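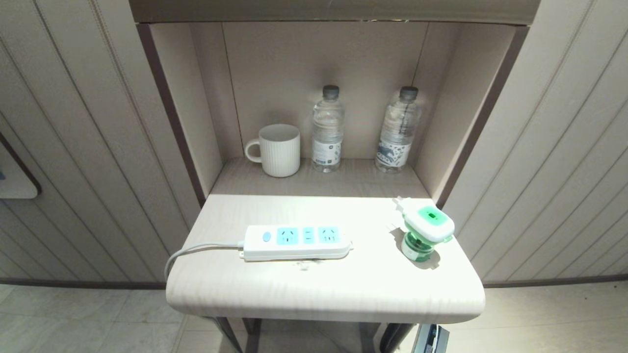 Minutes of the residents' meeting, Oltside House, 1 Jun 2019. Present: Séverine Joly (chair), Isamu Hattori, Virgilio Baluyot, Timothée Fleury, and Tarcísio Brito taking the minutes under protest. Apologies were received from the top floor, collectively and by text. The chair proposed that we begin with the guest room, as it had been left until last in July and everyone had gone home by then. Mr Baluyot had been up to look. He reported that the bedside niche held a white mug and two bottles of water, that the power strip was lying across the middle of the tabletop, and that the plug-in mosquito repeller was beside it on its side. He considered this a fair start. Mr Fleury considered it clutter. The minutes of the previous meeting were then approved, with the spelling of Mr Fleury's first name corrected for the second time.

1. Guest room, bedside

Discussion of the power strip took up most of the first half hour. Mr Hattori felt that a guest reaching for a glass of water in the dark should not find a socket first. Ms Joly replied that the same guest would want to charge a phone, and that the last three had asked where they were supposed to do it. Mr Fleury suggested the floor. Mr Baluyot reminded the meeting of the vacuum cleaner and what it did to the previous lead.

Agreed: the strip stays on the tabletop, pushed to the back, with the cord going down the left side. Water stays up on the shelf. TF asked for his preference for the floor to be recorded, and it is.

On the mosquito repeller, Mr Hattori asked whether we might supply a printed card telling guests how to use it. Ms Joly thought that anyone bitten often enough would work it out. Card to be drafted by IH, no longer than four lines - his last one, on the shower, ran to two sides.

2. Things for guests

The chair would like each guest to find a toothbrush waiting. There is a packaged one on the top tray at present, along with the zip pouch with the horse on it. Opinion on the horse was divided. Mr Baluyot is fond of it. Mr Fleury asked whether something plainer could be had from Barbier, and was invited to go and find out.

Mugs: one per guest, white, ribbed, as now. The proposal to buy 200 from Plovia because they come cheaper by the crate was defeated, there being one guest room.

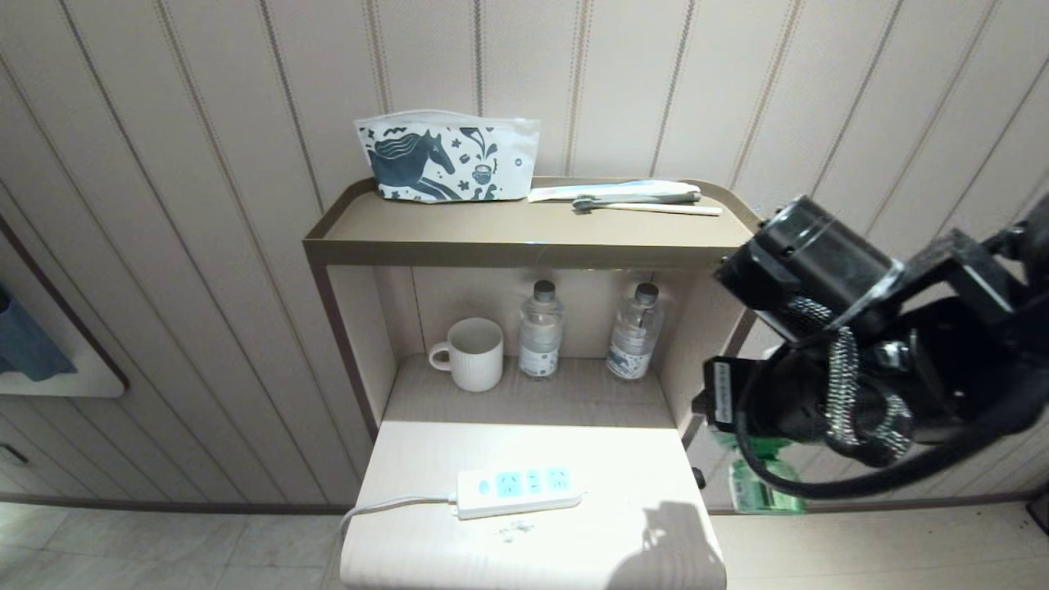
3. Money

The room fund stands at 900. Rellamen have quoted 2000 for repainting the stairwell, and Mr Hattori observed that these two figures did not get on. Ms Joly will ask Rellamen what they would do for less. Mr Fleury offered to paint it himself. The offer was noted and the meeting moved on with some speed.

4. Any other business

The key to flat 7 is still missing. Mr Baluyot has looked in all the places he looked before.

Bicycles in the hall: deferred, as Mr Fleury, whose bicycles they are, had left to see about a pouch.

Actions
SJ - speak to Rellamen.
IH - card, four lines.
VB - push power strip back, stand repeller upright.
TF - Barbier; bicycles.
TB - find somebody else to take the minutes.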